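Two Grippers, One Messy Table: Our Term Project Report

By Filipa Paiva | October 6, 2021

14 shares | 3 comments

When Kieran Sowerby and I signed up for the robotics project back in May, we thought the hard part would be the arms. We had two setups to try out on the same kind of tabletop, with the same sort of toy kitchen clutter, and we wanted to know which gripper we would trust to tidy up after a very small and very careless cook. We ended up spending most of our evenings talking about fingers and pads – and about cables, more than either of us would like to admit.
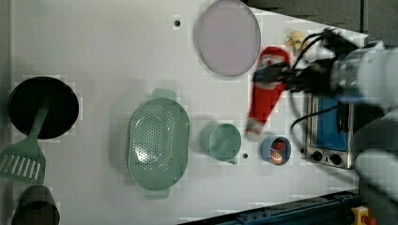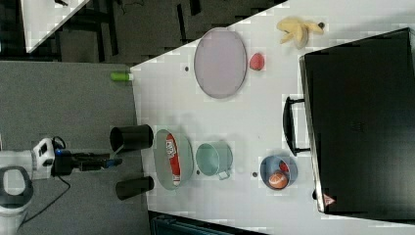

Plates, bowls and toy food on a white tabletop, with a black gripper at work over it.

We gave each gripper 80 tries, spread over several afternoons, and Glenys Gwynne (our very patient supervisor) kept the tally sheet so that we couldn't be kind to our favorite. A try counted if the object was lifted, carried over to a plate or bowl, and let go without a drop. The first gripper managed 47 good ones. The second managed 30, though I should say in its defense that we gave it the flat things first, and flat things are miserable for everybody.

Soft toys were a joy from start to finish! They squash a little, they forgive a bad angle, and you can grab them nearly anywhere. Stiff packages were fussier, and if the fingers closed even a bit crooked the whole thing would swing around. Round toy fruit was somewhere in between, and it liked to roll just when we had finally lined everything up.

Hacer Ateş rewrote our controller settings halfway through, so the fingers slowed down just before contact, and after some 2000 practice closings on the bench we were happy enough to leave the speed alone.

Does a wider opening make a gripper better?

Only up to a point. A wide opening forgives a poor approach, but the fingers need more room on both sides of the object, and on a crowded table they bump into whatever is next to it.

We use cookies to improve your visit. Accept | Manage settings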